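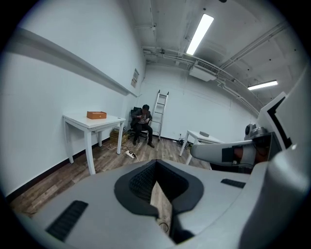
# Etine Wood Floor Soap

*Item 491. Plain concentrate, one bottle, cap doubles as the measure.*

I used to sell a different floor soap, and I sold a lot of it, and then the company put a lemon scent in it that you could smell from the driveway. So I went looking! Etine is what I ended up with, and it has been the bottle under my own sink ever since. It's a real soap, made for wood floors, with no wax, no shine booster and nothing pretending to be fruit. It smells a little like a clean dishcloth.

If you've got plank floors and you've been washing them with whatever was on sale (I did this for years, no judgment), you may have that gray, slightly sticky film that shows every sock print. Sometimes it's dirt. Very often it's old cleaner, coat after coat of it. Etine won't strip it off in one go, but it doesn't add to it the way the shiny stuff does, and a few washes with properly clean rinse water usually gets you most of the way back.

## What it works on

- **Oiled wood.** What it was made for. The soap leaves a tiny bit of fat behind, and oiled floors like that.
- **Soaped wood.** Pale floors that were finished with soap in the first place. Go a little stronger with the mix, see below.
- **Lacquered or varnished wood.** Fine, but go weaker. A strong mix on lacquer dries cloudy and then you'll write to me.
- **Painted boards.** Fine if the paint is a proper floor paint. Try a corner first, preferably one with a chair over it.

Please don't use it on waxed floors. It will dull the wax, slowly, and you'll be on your knees with a tin of paste by spring. Laminate doesn't need it either – there's nothing there for the soap to feed, so it just sits on top and streaks.

## How I mix it

One capful is 30 ml. For an everyday wash I put one capful into a gallon of lukewarm water, and a bucket that size does 200 square feet for me, which is the living room and hallway in our house with the water still decent at the end. For oiled or soaped floors that look thirsty, I use two capfuls. For lacquer, half a capful, and I mean half.

Then:

1. Vacuum first, with the brush head. Grit plus a wet mop is sandpaper.
2. Set out a second bucket with plain water. This is the step everyone skips, me included when my mother-in-law is on her way over.
3. Dip the mop in the soapy bucket and wring it hard. It should feel damp, like a towel an hour after a shower.
4. Mop with the grain, a few boards at a time, working back toward the door.
5. Rinse the mop in the plain bucket, wring it out, and go back to the soap.
6. Leave the windows cracked and stay off the floor until it's dry.

You don't go over the floor again with plain water on oiled or soaped wood, because you'd be wiping off the good part. On lacquer you can, and I do.

For spots (jam, mud, whatever the dog was carrying) rub a drop of the concentrate into a damp cloth and work it in small circles. Wipe with clean water afterward or you'll get a halo. Red wine I've had mixed luck with. Fresh, it came up. The one I found under the rug after the holidays is still with us.

## Rooms that are mostly floor

I get a lot of questions from people with big, plain rooms – studios, workrooms, spare rooms with white walls and one table in them. Bare floors like that show streaks more than a room full of rugs and armchairs does, and light coming in low across the boards is merciless. Two things help. Change the water sooner than you think you need to, and don't stop in the middle of a board. If you have to answer the phone, finish the board and then answer the phone.

Also, table legs! Wet rings around table legs are the most common damage I hear about. Water creeps under the foot and stays there. Lift the table or dry around each leg with a cloth before you move on. Stick-on felt pads hold water too, so swap them out when they go flat and furry.

## The mop question

Any flat mop with a washable cotton or microfiber pad will do. I like the Dredport flat mop, which I also carry, mostly because the handle is long enough that my back doesn't complain. The pads go in the washing machine without fabric softener. Softener coats the fibers and then the pad pushes water around instead of picking it up.

String mops hold too much water for wood. I know your grandmother used one. Mine did too, and her kitchen floor had gaps you could lose a dime in.

Steam mops, no. Please.

## What customers have told me

> Used it on oiled oak in our hallway. First wash I was not impressed, third wash I could see the wood again. Cap is stiff. – Viera Sokol

> Good soap, and I like that it doesn't smell of anything. I went too strong on my varnished stairs and had to redo them with plain water. Read the page before you mix! – Wendelin Ammann

> Works fine. I wish there was a bigger bottle. – Hedvika Machala

Hedvika, I've asked about the bigger bottle. As of May the answer was "maybe," and I'll change this page when it becomes something else. The stiff cap I can confirm. Run it under hot water for a bit and it gives.

## Storing it

Keep it somewhere it won't freeze. Cold soap goes thick and cloudy, and you'll think it's spoiled. Stand the bottle in a sink of warm water, give it a shake, and it clears up again. Mixed soap in a bucket doesn't keep, so pour it out when you're done and start fresh next time.

Keep the cap on and the bottle up high if there are small kids or pets in the house. It's soap, but it's strong soap, and it stings if it gets in your eyes.

## Ordering

I pack orders myself, usually in the morning. There's a limit of 2 bottles per order at the moment while I wait on the next delivery, and the mop ships in its own long box, so don't worry if the two turn up separately. Unopened bottles can come back for a refund. Opened ones can't, but if it went wrong on your floor, write and tell me what finish you have and how you mixed it, and we'll try to sort it out.

– Ingrid Holloway

*Page last updated 2022-09-24*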